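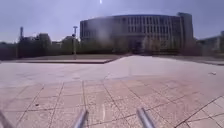 Purach council backs shade plan for public squares

Purach council has voted to plant more trees in and beside the town's paved squares, after a summer of complaints from people who cross them on foot.

The plan sets aside money for 60 new trees, to be planted from October, along with bench seating and two drinking fountains. It was passed in February 2020 after a public survey drew 2,653 replies. Most asked for shade ahead of any other change.

Councillor Brenda Aravena said the paving laid over the past decade had made the squares easier to clean and to use for markets, but harder to sit in.

"People walk straight through and keep going," she said. "The older residents go the long way, along Ojeda Street, to stay under the awnings."

Trees already grow near the larger buildings, though wide stretches of paving have little cover. Council's parks manager, Hipólito Gallardo, said the new plantings would be grouped near the edges so that market stalls and emergency vehicles could still get through.

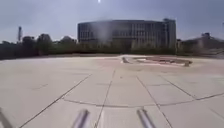
Traders want more detail

Stallholders have asked for a map before any paving is lifted. Vasanthi Sultana, who sells bread at the Tostside market, said the market needed room for 500 visitors on a busy morning.

Council will publish draft drawings and take written comments at the Andine Street office. Root barriers and watering for the first two years are included in the budget.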